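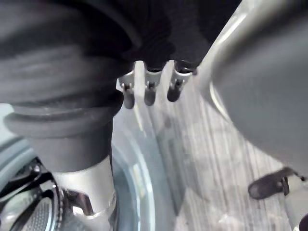
July 6, 2024. Second long stretch of hand-guiding on Moulin, and I think we finally have a rhythm! Monique Roussel drove the first block over the remote link and I did the second with my hands on the arm, so we can compare the two styles on the same task. The wrist view is what I kept staring at. With the rubber sleeve taking up most of the left side and the big gray finger on the right, the strip of floor between them is all the policy gets for judging how it's lined up, and it's pretty washed out. I want to drop the exposure before we collect more.

Count so far is 513 demos in the Norkden folder, 336 by remote and the rest by hand. I threw out 44 before counting, mostly ones where I let go too early and the arm sagged before the log closed. My fault every time. Didier Lebrun suggested holding still for a full two seconds at the end, so I'm doing that now and the endings look so much cleaner on the plots.

Hand-guided runs are faster (love this) but jerky near the wrist. When I push from the elbow and let the wrist follow, the joint traces smooth right out. Monique's remote runs are slower and beautifully even, except that she pauses before each approach, and the first model we trained in June copied the pause perfectly. It just hangs there thinking! Kind of charming, but it has to go. Trying a trim in Wakix that drops any stretch with no joint motion, threshold still a guess.

Gravity comp felt heavy on joint four after lunch. Rebooted the controller, felt better, didn't write down the offset before I did it. Do that next time.

To do:
- lower exposure on the wrist view, grab 100 fresh demos, keep them in their own folder
- rerun the Plosach baseline with and without the trim
- ask Didier if the remote link can log his button presses too
- Monique wants to swap, she guides by hand and I drive. Yes please, my shoulders are done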